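Notebook, Keogh building, mezzanine
September, started 8:40 am

Picking up from the last entry on the upstairs layout. The goal is still to get the reading tables and the sample shelf up here before the Grellska order arrives, so the lower floor can stay as it is. Spent the morning on the railing and the afternoon on the tables.

Railing first. Went along the whole curved section by hand, pushing outward at the top rail every couple of steps. Most of it is solid. There is a little play near the wooden post at the stair end, and I could feel the top rail shift against the metal before it stopped. Took up the fixing screws there and it got better but did not go away. One screw hole is stripped. Filled it with a glued dowel and left it alone for the rest of the day. Do not lean on that end until the new screw is in.

The far side was quicker. No movement in the rail. Two of the fixings at floor level had paint over the heads, so I scraped them clean to check them and they were tight. Touch-up paint is in the gray cabinet, second shelf, behind the Groltier tins.

Wood top rail: finish is worn through on the inside of the curve, where everybody puts their hands when they stop to look down. It feels dry and a bit rough. I sanded a short test patch with the fine paper and put on one coat of the Cirnico oil. Color came up darker than I wanted. Will look at it again in daylight before doing any more. If it stays dark, try the clear version from the same range.

Tables. The one with the black hairpin legs is staying. It rocked, and I blamed the floor, but turned it over and found a leg plate with loose screws. Tightened all of them. Still a very slight rock at the corner nearest the stairs, so I put a felt pad under that foot. Good enough for reading and writing, not good enough for the scale. The scale stays downstairs.

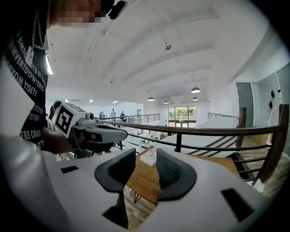
Does the table need to move before the shelf goes in?

Only if the shelf goes against the long wall. In the short-wall position the table can stay put and there is still room to get past it with a box in both arms. I tried it with an empty carton from the Grellska stock and did not catch the table or the rail.

So short wall it is, at least for now. Marked the shelf feet on the floor with masking tape. Please leave the tape down even if it looks untidy. The shelf is 2000 mm tall, and I want it fixed to the wall at the top before anything goes on it. Wall there sounds solid for most of the width and hollow toward the corner. Will drill a small test hole where the bracket would cover it.

Measured the run for the power cable while I had the tape out. It comes to 2798 mm from the outlet to the back of the shelf, following the baseboard, with no allowance for the bend. The cable we have in the drawer is too short. Need a longer one and enough clips to keep it off the floor. Not running it across the walkway, even for a day.

Lighting notes. With the pendants on and the long fluorescent off, the table is fine for reading until late afternoon. After that it gets dim on the side away from the doors and you end up reading in your own shadow. With the fluorescent on it is bright enough but there is glare on coated paper. A small lamp clamped to the table edge would fix this. There might be one in the Keogh storage room. Did not get down there today.

Sound carries a lot. Dragging a chair up here is very loud on the lower floor, and I could follow a phone call from down there without trying. Felt pads on all the chairs. I used up the open packet and have 3 pads left, so not even one chair's worth.

Floor: swept, then damp mopped by the stairs. Scratches near the stair opening are older than this job, they are in last year's notes. One new scuff from when I turned the table over. It came off with the white pad and a little water.

To do next:
New screw at the stair end of the rail, then push test again
Check the oil patch in daylight
Test hole for the shelf bracket
Buy cable, clips, felt pads
Look for the clamp lamp
Ask Grellska whether the cartons come on a pallet, because a pallet will not go up the stairs

Tools back on the board except the 7 mm bit, which was already missing when I started. If you have it, hang it up.

Stopped at 4:15 pm. Dowel glue still setting, tag left on the post.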